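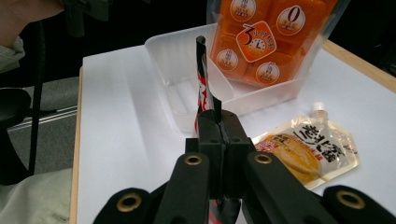 The afternoon at Tindalance was mostly about their logging and replay software, which records hand-held gripper demonstrations and turns them into training episodes for an arm controller. The visit was part of the open day in Jercombe on May 10, 2019. Packaging drives much of the perception work. A dark stick sachet pinched upright between the fingers hides part of whatever stands behind it, and a translucent bin on a white top gives the segmentation very little edge to work with. Their current build handles the bin by fitting a box model to the rim and ignoring the walls.

Pose tracking runs on a visual-inertial estimator derived from an older Sjöberg package. The timestamps were the weak point. Gripper width and camera streams come in on separate clocks, and until build 2111 the offset was estimated once per session. It is now re-estimated in every episode by matching jaw closures in both streams. I was shown the residual plots for 119 episodes, 7 of which the checker had rejected for drift.

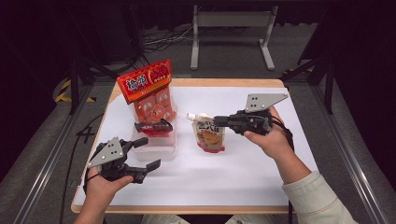

Two-handed episodes add a second problem, as both trajectories must share one map. The software merges them at export and flags any segment where the relative pose jumps. The planner then checks reachability for 2 arms and slows the replay where joint limits are close – a global time scaling, so the hands stay in step. Local scaling is planned for August.

The replay viewer is plain but quick. I would have liked a command-line export, as Bukness has.

Comments (2)

mk_servo: Does the per-episode offset hold up if the jaws never fully close?

gantry88: We saw the same rim trick fail on round tubs. Worth testing.

This site uses cookies. By continuing you accept our cookie policy.

Contact | Copyright 2019 | Back to top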